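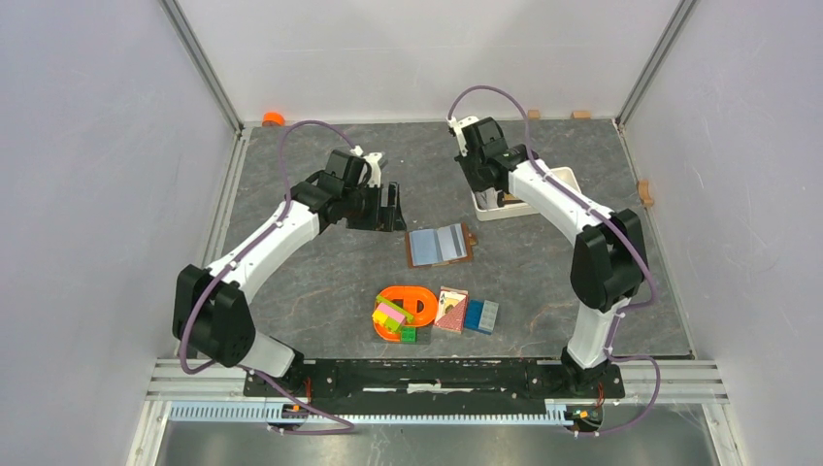
Two robot arms and a dark gray tabletop.

Aug 14, 2018

Drove to Rarkby after work to see Grumwood at the Bosman. I had only ever seen it on tape, the rental version with the purple box, and that was when I was in high school. The Bosman got hold of a print of the long cut, 112 minutes, and ran it for one night. Tickets were 10 dollars. I bought popcorn and a root beer and sat on the left side, near the back, where the seats still lean.

The print was beat up. There was a green line down the right side for all of the second reel, and the sound dropped out during the scene at the gas station, so for a while it was just people moving their mouths. I didn't mind much. The tape I grew up with was worse. The color was better than I expected. I had always thought the barn was brown and it's red.

I should write down what's different in the long cut while I remember it. The opening with the surveyors goes on longer. You see them put up the tent and argue about the map, and one of them finds the first bundle of sticks and throws it on the fire. On the tape it cut straight from the truck to the screaming. I think the longer way is better. When the screaming starts you at least know which one it is.

There's a whole dinner scene at the sister's house that I had never seen. It runs maybe five minutes and nothing happens in it. They eat pork chops and the father asks about the road. Some people behind me were talking through it. I liked it, but I can see why somebody took it out. After that the trip back into the woods is the same, shot for shot as far as I could tell, until the well.

The well scene is shorter. That surprised me. The tape has the hand come up twice and the long cut only has it once, and then the lid closes. I used to rewind the second hand. I missed it tonight. I don't know if it was missing from the print or if it was never in this cut at all. There was a splice right before the lid, I heard it pop, so it could just be that the frames are gone.

The ending is the big change. On the tape the younger brother walks out to the highway and a car stops and it goes to credits. In this one the car stops, he gets in, and they drive for a long time with no music. Then he looks down and there's a bundle of sticks on the floor mat. That's it. Credits. I know it's the same trick every horror movie from those years pulled at the end, but the quiet drive before it helped. People laughed some. I didn't laugh.

It does mean the second movie makes less sense. The second one starts with the brother in the hospital, telling the police he walked all the way to town. So they must have made it to follow the short version. The third one ignores both, so I guess it doesn't matter.

I stayed in the lobby a while afterward. They had a table with posters and a few used paperbacks, and I found the Grumwood novelization, 265 pages, no back cover. I've looked for it off and on for years. I paid more than I should have. I read the first two chapters in the car with the dome light on before I drove home. It has the surveyors in it and it has the dinner, so whoever wrote it was working from the long script. I skipped ahead to the well — two hands. So the second hand was in the script at least.

Dranavine is putting the long cut out on disc. There was a flyer for it by the door. 39 dollars, which is a lot for one movie, and it doesn't say if the short cut is on there too. I want both. If it's only the long one I'll have to keep the tape, and the tape player eats about every third thing I put in it. I'll wait and see what the back of the box says before I order.

In July I told myself I'd stop buying discs until I had watched the ones still in plastic. I have watched two since then. One was the wax museum one, which was fine, and the other was a werewolf movie where you don't see the werewolf until the last reel and then wish you hadn't. The rest are on the shelf over the heater.

Got home late. The road out of Rarkby is down to one lane by the bridge and I sat at the signal with no other cars coming. I had the windows down. It's all trees on that side and I put them up again.

Need to get gas tomorrow. Also find out if the Bosman is showing the second one, there was a blank space on the schedule next to the first.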